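HM 204 Materials in Domestic Interiors
Handout 15: Solid softwood table tops
Course tutor: Apinya Sitthichai
Read before the October practical. Bring this sheet with you.

1. Scope

The handout covers table tops made up from parallel boards with the grain and knots left visible. Veneered and painted tops are dealt with in Handout 16.

2. Construction

A solid top is made from narrow boards joined edge to edge. Each board takes up and gives off moisture with the air in the room, and moves across its width far more than along its length. A fixing that prevents this movement will in time produce a split, usually at a glue line or through a knot. Slotted brackets or wooden buttons are the normal remedy.

Boards in one top seldom match exactly in colour. The differences are greatest when the top is new and become less marked as the timber darkens in daylight. Objects left standing in one place for long periods leave a paler patch.

3. Knots

A knot is the base of a branch enclosed by later growth. For survey purposes a knot is recorded as live (fibres continuous with the surrounding wood) or dead (a dark ring, sometimes with a gap). Dead knots may loosen. Both kinds are harder than the wood next to them and will stand slightly proud after heavy sanding.

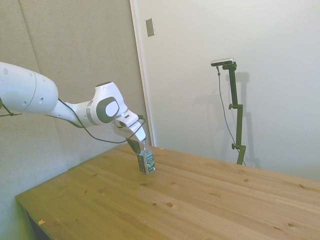

Record the position of each knot from the nearest long edge and the nearest end, in millimetres. Knots under 16 mm across are noted but not measured. Where a knot meets a joint, enter it under both boards.

4. Small containers on the surface

Plastic bottles are a common source of marks. The usual cause is liquid running down the outside and collecting under the base, where it cannot evaporate. Water gives a pale ring in a waxed finish. Oils and detergents penetrate further and tend to leave a dark one. A bottle with a narrow base also concentrates any load pressed down through the neck, and in softwood this can leave a shallow dent.

Test procedure: place 30 ml of water under an upturned dish, leave for 15 minutes, blot, and inspect under a low side light. Repeat on a knot and on clear grain. Enter both results.

5. Cleaning

Wipe along the boards with a damp cloth, then dry at once. Abrasive pads are not to be used on the practice tops. Wichai Thongdee holds the wax and the cloths in Room 451.

6. Reading

Temba, B., notes on board movement (course folder).
Kaewmanee, J., Nilsuwan survey sheets, sections 1 and 2 only.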